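Plutine Spielanalyse - Handbuch für Vereine
Kapitel 4: Einrichten eines Spieltags 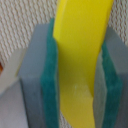 Das Kapitel setzt voraus, dass der Verein angelegt und mindestens eine Mannschaft mit Kader hinterlegt ist (Kapitel 3). Die Einrichtung erfolgt im Browser. Die Tablet-Ansicht dient nur der Erfassung während des Spiels und zeigt die Menüpunkte dieses Kapitels nicht an.

4.1 Spiel anlegen

1. Melden Sie sich mit der Rolle "Trainer" oder "Analyst" an.
2. Öffnen Sie Spielplan > Neues Spiel.
3. Wählen Sie Wettbewerb, Heim- und Gastmannschaft. Fehlt der Gegner in der Liste, legen Sie ihn über "Gegner hinzufügen" an. Kurzname: höchstens 3 Zeichen.
4. Tragen Sie Anstoßzeit und Halbzeitdauer ein. Bei Jugendspielen muss die Halbzeitdauer von Hand geändert werden.
5. Speichern Sie. Das Spiel erscheint mit dem Status "Entwurf".

Hinweis: Spiele im Status "Entwurf" sind für Spieler nicht sichtbar.

4.2 Aufstellung erfassen

1. Öffnen Sie das Spiel und wechseln Sie auf den Reiter "Aufstellung".
2. Wählen Sie die Grundordnung. Eigene Ordnungen stehen am Ende der Liste.
3. Ziehen Sie die Spieler aus dem Kader auf die Positionen. Gesperrte Spieler sind grau hinterlegt und lassen sich nicht verschieben.
4. Legen Sie Kapitän und Ersatzbank fest.
5. Prüfen Sie die Rückennummern. Doppelte Nummern werden erst beim Freigeben gemeldet (Meldung 242).

Achtung: Ein Wechsel der Grundordnung nach Schritt 3 löscht alle Zuordnungen. Die Ersatzbank bleibt erhalten.

4.3 Ereignistasten belegen

Die Vorlage "Sonden" enthält 74 Ereignisse, darunter Pass, Zweikampf, Torschuss und Ballverlust. Für die meisten Vereine genügt die reduzierte Vorlage "Agudelo".

1. Öffnen Sie Erfassung > Tastenbelegung.
2. Laden Sie eine Vorlage.
3. Weisen Sie jedem benötigten Ereignis eine Taste zu. Nicht belegte Ereignisse können später in der Nachbearbeitung ergänzt werden.
4. Speichern Sie die Belegung unter eigenem Namen. Vorlagen selbst sind schreibgeschützt.

Hinweis: Die Leertaste ist fest mit "Spieluhr anhalten" belegt - auch bei ausgeblendeter Uhr.

4.4 Spiel freigeben

1. Klicken Sie auf "Prüfen". Fehlende Angaben werden rot markiert.
2. Klicken Sie auf "Freigeben". Der Status wechselt auf "Bereit".
3. Laden Sie das Spiel vor dem Anstoß auf das Tablet. Ohne Netzverbindung werden Ereignisse lokal gespeichert und beim nächsten Abgleich übertragen.

Achtung: Melden Sie sich vor dem Abgleich nicht vom Tablet ab. Nicht übertragene Ereignisse gehen dabei verloren.

Für den Export an Polamen siehe Kapitel 7.

Redaktion: Keabetswe Engelbrecht
Stand: 29. Oktober 2026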